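Housekeeping and Laundry Assistant (part-time)
Claltside Guest House

Closing date: 17/10/2020

We are looking for a housekeeping and laundry assistant to join the team at Claltside. It is a permanent post, with mornings only and every second weekend off. The person who did the job before has moved to our sister house, Vasconcelos, and we would like someone in place before the half-term bookings.

The work

You will change beds, clean bathrooms and public rooms, and keep the linen store in order. On laundry days you will also wash, press and fold. We do all our own sheets and towels on site, and the ironing takes up a good part of the week. Guests are asked to leave by 10 am, so most of the room cleaning is done between then and 1 pm.

There are two floors and no lift. You will be carrying linen up and down stairs, so please think about whether that suits you before you apply.

The other regular jobs are clearing wrappers and other litter from the rooms and common areas, checking soap and tea supplies, and telling Elaine Magalhães about anything broken. She is the head housekeeper and will be your manager.

What we need from you

Some cleaning experience, paid or otherwise. Hotel work is useful — so is care work or school cleaning. You should be able to work from a written list and get here for 8.30 am. The first bus arrives at 8.10.

We supply tabards and gloves. You will need your own flat, closed shoes.

Hours and leave

Shifts run from 8.30 am to 1.30 pm, and the rota goes up a fortnight ahead. Staff eat lunch free on working days. Leave cannot normally be taken in July.

How to apply

Send a short letter or an email to Solange Paiva at the guest house, giving your last two jobs and the name of one person we can ask about you. A CV is welcome but you do not have to send one. Interviews will be held in the dining room — please say if you can only come in the evening.
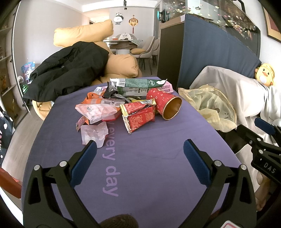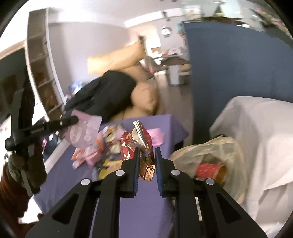 Purple cover with "every day" lettering (first photo); red and gold wrapper (second photo).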